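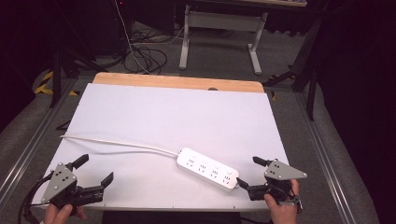

My reply from October still stands: Merkix does not cut the power, it only sends you a letter first. But you need to answer the letter, or they put the estimated reading on the bill again.

Original question
Power bill went from 46 to 330 after moving to Rollside. Is this normal?
I moved into a small flat and I have the same things as before — fridge, laptop, one lamp. The heater is from the building. Who should I call, Merkix or the landlord?

2 replies

Call Merkix. Take the number from the meter before you call, they will ask for it. With me it was estimated for 6 months and they gave back 300. It needed two calls and one email.

Same here with Ditulix, no answer yet. Check also that the meter number on the bill is the one for your flat. In my building they were mixed up.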